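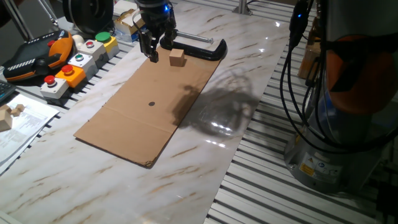
Cardboard down, clamp on, one small cube. The table as of this week.

OK a few of you asked about the marble top after I complained about it in March, so, small thread on tables and cardboard and little wooden blocks. Get a drink.

First thing. It's marble-PATTERNED. I get asked if it's real stone every time I post it. I bought it as a marble-look panel from Prorari, order 2293 (I still have the slip, I keep every slip), and I picked it with my heart. White with tan veins! So pretty! I'd pick it again and I'd complain again.

What I was complaining about is the shine. It's a glossy finish, and anywhere a light is above it you get a big white patch you can't look at. Move your stool, the patch moves with you. I've spent whole afternoons leaning left.

Cardboard fixes that. A plain brown sheet, the kind you get by flattening a box, and suddenly there's a calm matte area in the middle of all that glitter. Things you put on it look like things again.

It also gives you edges. A pale little block on a white veiny surface sort of melts into the pattern. On brown you can see where it starts and stops, even when there's a shadow next to it.

Toshiko Sugawara told me to get a proper felt mat. I did get a felt mat. It's lovely and it holds on to every crumb of sawdust in Budiscombe, so now it lives under my printer at home.

Things I've tried on top of the glossy panel, in order: the felt, a tea towel, brown wrapping paper (slides if you breathe), a cork sheet that smelled odd, cardboard. I should have started with the cardboard. It was leaning on the wall the whole time.

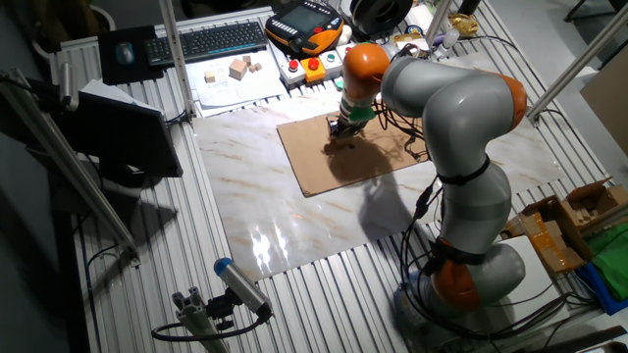
The size matters more than I thought it would. I used to cut tiny squares, just big enough for whatever I was doing, and they'd skate all over the gloss. A long rectangle sits down properly and there's plenty left over to clamp.

About the fold. Yes, my sheet has a crease across it. Somebody wrote "why not use a flat one" and I mean, it's a box. Boxes fold. You open it out, bend the crease back the other way a couple of times, and put something heavy on it overnight. Mine never goes completely flat and I've stopped minding.

What I don't do is put a block right on the crease. Small ones tip. Pick a side.

The clamp! I resisted the clamp for so long. I had tape, and tape on a glossy panel is fine until you peel it and then there's a gummy stripe you have to rub off with your thumb for the rest of the day. One black C-clamp over the far end, done. You can see it in the first picture with the screw rod poking out past the cardboard.

Don't crank it. Snug is plenty. I crushed a nice sheet once by being enthusiastic and it had a dent like a bottle cap in it forever.

Also put it at the end you don't reach for. I had mine on the near end for a month and wore a bruise on my wrist.

The underneath table, for those who like that stuff (hi, I know there are at least 2 of you): it's aluminum slats with grooves between them. Very sturdy. Terrible for anything small. Anything thinner than a pencil will find a groove and go live in it, and that was the other reason I wanted a smooth panel on top. Pretty AND nothing falls in.

Well, nothing falls in if it stays on the panel. It's the border that gets you. There's slatted table showing all the way around and I've fished for a screw in there with a bent paper clip more than once.
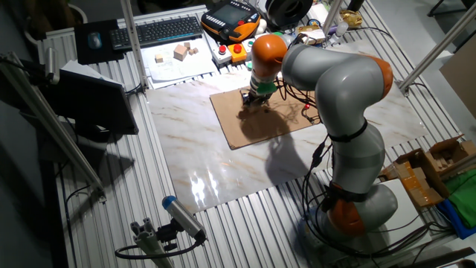
Cardboard at its usual slight angle. Cubes waiting on the paper at the back.

Cubes! OK. The cubes are my favorite part. They're just small light wooden cubes in different sizes, and there's one bigger one I'm a bit attached to. I like how they look in a huddle on a white sheet.

I keep them on printed paper when they aren't on the cardboard. It started by accident, I put a block down on some pages one afternoon and never moved it, and now if they go anywhere else I can't find them. White paper, pale wood, easy to spot from the other side of the table.

Seul-gi Seo has asked me very politely to put the paper in a folder. It's on the list. (There is a list. It's under a block.)

If you want to make your own: get a square stick, a fine-tooth saw and a miter box, and cut slowly. The saw wants to wander at the end of the stroke, so let it. I mean let it slow down. Pushing is how you get a cube that's a cube on five sides.

Sand on a flat sheet of paper, block in your fingers, small circles. I stop at 300 grit. You can go finer but then they get slippery and they're less fun to pick up, in my opinion, and I've picked up a lot of blocks.

Break the edges just a tiny bit. One light swipe per edge. Sharp corners look great for a day and then they get fuzzy and gray.

No finish on mine. I tried a little Jonow wax on a test piece and it left a greasy square on the cardboard where it sat over the weekend. Nice wax, though! I use it on the drawer runners now and they've never been better.

Someone asked how much space I leave clear. I don't measure, I just don't let the keyboard and the mouse pad creep forward. They live at the back edge, along with the button boxes, and the middle belongs to the panel. When stuff drifts toward the middle I'm cranky by lunch and I don't know why until I look down.

The end-of-day tidy takes me 15 minutes and most of it is wiping. Blocks back to the paper, brush the cardboard off (dry brush, never a damp cloth, it goes soggy and bubbles), then lift it and wipe the gloss underneath. There's always grit under there. I have no idea how it gets in.

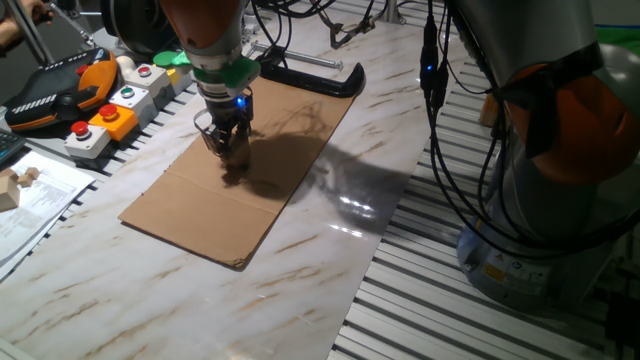

Wiping notes, for the gloss people. Barely damp microfiber, then a dry one right after, same direction as the veins. Going across them doesn't do any harm, I just find I miss spots because the pattern hides the smears. Then you sit down the next morning, the light comes on, and hello smears.

No paper towels. They leave lint and the lint shows up on brown cardboard like snow.

When do I change the sheet? When a corner starts fraying I give it a week. When it starts curling too, I trim it or flip it around. When it's soft in the middle it goes in the recycling and I go begging for boxes at Sosa, the coffee place downstairs, where they've started saving me the big ones. I bring them cookies. It's a good system.

Box tip: look for ones without printing on the inside (most don't have any) and without a shiny coating. If you can see a reflection in it, you've just bought yourself a second glare problem.

And pull the staples! I scratched a faint line in the panel with a staple I'd missed, right near a vein, and I've decided it's a vein.

A dot on the cardboard is handy too, by the way. Mine has a small black one near the center and it gives my eye somewhere to land when I'm straightening the sheet.

Straightening is a strong word. I like it on a diagonal. Toshiko lines everything up with the slats and says my way makes her feel seasick. We've agreed that whoever gets in first picks the angle, and she gets in very early, so enjoy my diagonals while they last.

Replies so far, quick ones: no, I don't laminate it. Yes, the panel has stayed put so far, it's heavier than it looks. No, I haven't tried the back of a yoga mat but now I'm going to think about it all evening.

If you've got a matte marble-look top that's still pretty, please send me the name of it. I'm not replacing mine. I only want to look at it for a while.

Next thread is probably drawer runners, unless the yoga mat thing goes somewhere.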